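Visit report: Koubek software group, Enham
2019-12-10
Written up for the Hendden controls team

We went to Enham to see how the Koubek group runs its arm control and planning software, and whether any of it could be used on our own two-arm setup. There were three of us. Our host was Wolfram Kramer, who maintains the planner and most of the tooling around it. The visit took the morning and part of the afternoon.

Getting there

The building is a short walk from the station, but the entrance is on the back side, through the parking lot. Sign-in is quick. Laptops are allowed, and guests get a separate network that does not reach the robots.

The software stack

The whole system is called Dita. It has a perception process, a task planner, a motion planner and a low-level controller, each running on its own and passing messages over a local bus. Kramer said they split it up in August after a single crash in perception kept taking the controller down with it. Now the controller holds position if it stops getting targets, and an operator has to clear the hold by hand.

Perception puts out object poses with a confidence value. The task planner will not ask for a grasp below a set threshold. It asks for another view first, and after 3 tries it gives up and logs the object as skipped. We liked this. Our own code keeps trying until somebody stops it.

The motion planner treats furniture as boxes with a margin added on each side. Table edges get a bigger margin, set at 25 mm, except when the gripper has been told to work at the edge. That exception is a flag in the task file. Kramer showed us an old log where the flag was missing, and the planner had rejected every path to the table without saying which rule was to blame. The newer version prints the name of the rule.

Cutlery at the table

The task we spent the most time on was tableware, in a room with two folding tables set side by side. Thin metal parts are a hard case for the perception side. Shiny forks and spoons pick up highlights, and the tabletops are glossy and heavily veined, so the edge detector finds lines everywhere. The group handles this by masking the table plane first and then looking for anything that sits above it. Items held together in one gripper are tracked as a single body until they are released, and the fork and spoon are only given separate poses again after that.

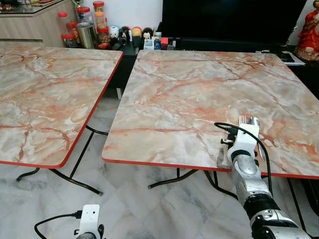 Logging and replay

This was the most useful part of the day for us. Every run is written to one file with the joint states, planner requests, camera images and operator notes on the same clock. The replay tool opens the file and can feed it back into any one of the processes. You can change the perception code, replay the run and compare the new poses to the old ones without moving an arm.

The group keeps 1072 runs as a regression set. A full pass goes overnight on 2 machines. Failures are listed by task and then by the planner rule involved. The list is plain text and easy to search.

We asked about cable handling. The planner has no cable model. They limit wrist rotation in the config instead, and the limit is checked when the file loads.

Open points

Kramer will send us the log format and the replay tool. The license for the motion planner still has to be settled between Koubek and Hendden. We did not get to see the calibration routine, which was being rewritten. We would need our own driver for the bus, and we should look at the message definitions before putting a time on that work.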